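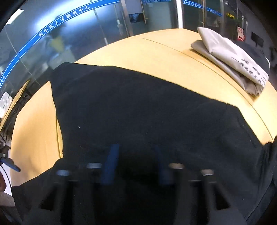
약속 시간은 오전 10시였는데, 프루델(Prudell)의 작업 기준 담당자는 벌써 자리에 앉아 인쇄물 한 묶음에 연필로 줄을 긋고 있었다. 로봇 조작 데이터를 모으는 현장에서 쓰는 수칙집인데, 이번이 몇 번째 개정판인지는 본인도 헷갈린다고 했다. 이름은 빼 달라는 부탁이 있어 이 글에서는 그냥 '담당자'라고 적는다. 차를 두 번이나 다시 따라 마실 만큼 긴 이야기였고, 옆길로 샌 대목도 꽤 있었지만 되도록 살려 두었다.

처음부터 규칙을 만들던 사람은 아니었다고 한다. "저는 원래 현장에서 집게 들고 물건 집던 사람이에요. 하루 종일 옷 개고, 가방 옮기고, 봉투 접고. 그러다 보니 저녁마다 투덜거릴 게 쌓이잖아요. 그걸 공책에 적었더니 어느 날 팀에서 그 공책을 복사해 가더라고요." 그 공책이 지금 수칙집의 1장이 되었다. 지금도 문장 몇 개는 말투가 그대로 남아 있어서, 새로 온 사람들이 읽다가 웃는다고 한다.

가장 먼저 나온 이야기는 뜻밖에도 천이었다. 상자나 컵은 규칙을 쓰기가 쉬운데, 옷과 끈이 달린 가방은 사람마다 다루는 법이 제각각이라는 것이다. "외투 하나를 펴는데 어떤 분은 어깨부터 잡고 어떤 분은 밑단부터 잡아요. 둘 다 맞아요. 그런데 한 작업 안에서 중간에 바꾸면 나중에 보는 사람이 곤란해집니다. 그래서 우리 규칙은 '어디를 잡아라'가 아니고 '처음 잡은 방식으로 끝까지 가라'예요." 검은 천 위에 검은 가방을 올려놓는 배치는 어떻게 하느냐고 묻자 한참 웃었다. "그거 때문에 회의를 세 번 했어요. 빼자는 의견도 있었죠. 저는 넣자고 했습니다. 사람 사는 데가 다 그렇잖아요, 검은 옷에 검은 가방." 결국 그런 배치는 허용하되 기록지에 '명암 차이 적음'이라고 표시하는 것으로 정리되었다.

속도에 관한 조항은 제일 자주 고친 부분이라고 한다. 손이 빠르면 화면이 번지고, 너무 느리면 사람의 동작 같지가 않다. 초판에는 '천천히'라고만 적혀 있었는데, 린드그렌(Lindgren) 쪽에서 같이 검토하던 분이 그 단어에 동그라미를 크게 치고 물음표를 달아 보냈다. 지금은 '잡기 직전과 놓은 직후에 한 박자 멈춘다'로 바뀌었다. "박자라는 말도 애매하긴 해요. 그래도 읽는 분들이 다 알아들으시더라고요. 숫자로 쓰면 오히려 시계를 보느라 손이 굳어요."

지난 3월에는 검수를 크게 한 번 했다. 토소브함(Tosovham) 과제로 들어온 기록 1,010건을 전부 다시 보았고, 수정 없이 통과한 것이 749건이었다. 나머지는 어디서 걸렸을까. 담당자는 손가락을 꼽으며 한참을 설명했다. 시작 자세가 빠진 것, 작업 이름과 실제 동작이 다른 것, 그리고 주변 사람이 알아볼 수 있게 찍혔는데 가림 처리 요청이 안 붙은 것. 그중 마지막 항목 이야기를 할 때는 목소리가 조금 낮아졌다.

"유리가 제일 어려워요. 벽이면 벽 너머가 안 보이는데, 유리 칸막이 앞에서는 뒤에 지나가는 분도 나오고, 비친 모습도 나오고, 안내판 글씨도 나오고요. 작업하는 사람은 손끝만 보니까 뒤를 못 봐요. 못 보는 게 당연하고요." 그래서 프루델의 수칙에는 시작 전에 고개를 들고 한 바퀴 둘러보라는 조항이 따로 있다. 공공장소나 여럿이 쓰는 사무 공간이면 관리하는 곳에 미리 허락을 받고, 얼굴이 들어간 구간은 작업한 사람이 당일에 표시를 남긴다. 흐릿하게 나온 사람도 예외로 두지 않는다. 얼마나 흐려야 괜찮은지를 현장에서 판단하게 하면 사람마다 기준이 달라진다는 것이 담당자의 설명이다.

책상 위 물건에 대해서는 생각보다 너그러웠다. 치워야 하는 것은 이름이나 주소가 적힌 종이, 신분증, 켜져 있는 전화기 정도이고 나머지는 그대로 두어도 된다. 초판을 만들 때는 작업과 관계없는 물건을 모두 치우게 했는데, 플론더몬트(Plondermont) 실험실에서 그렇게 모은 기록을 써 보고는 아쉽다는 답을 보내왔다고 한다. 너무 깨끗하다는 것이었다. "그 답장을 받고 좀 허탈했어요. 그걸 치우느라 다들 얼마나 고생했는데요. 그래도 맞는 말이라서 그 조항은 지웠습니다."

안전 조항은 짧다. 전선이 있는 쪽으로는 발을 두지 않기, 끈이나 고리가 집게에 걸리면 당기지 말고 먼저 힘을 빼기, 50분 하고 10분 쉬기. 마지막 것이 제일 안 지켜진다며 담당자는 연필 끝으로 그 줄을 톡톡 두드렸다. "다들 하던 것만 마저 하겠다고 하세요. 저도 그랬고요. 그런데 손목은 나중에 아파요. 그래서 쉬는 시간을 안 지킨 기록은 통과는 시켜 주되 제가 꼭 전화를 드립니다. 잔소리하려고요."

규칙이 자꾸 늘어나면 현장에서 싫어하지 않느냐는 질문에는, 한 줄을 넣으려면 한 줄을 빼는 것이 자기들끼리의 약속이라고 답했다. 이번 개정판에서 빠질 후보는 소매에 관한 조항이다. 긴소매는 걷으라는 내용인데, 겨울에 난방이 약한 곳에서는 지키기 어렵고 소매가 조금 보인다고 기록을 못 쓰게 되는 일도 드물었다. 대신 들어올 줄은 아직 문장을 고르는 중이다. 접힌 포장이나 봉투처럼 겹이 많은 물건을 어느 상태에서 '다 접었다'고 볼지에 대한 내용인데, 담당자는 헤어지기 직전까지도 '겹'과 '단' 중에 어느 말이 나은지를 내게 물었다. 나는 '겹'이 낫다고 했고, 담당자는 인쇄물 귀퉁이에 그렇게 적어 두었다.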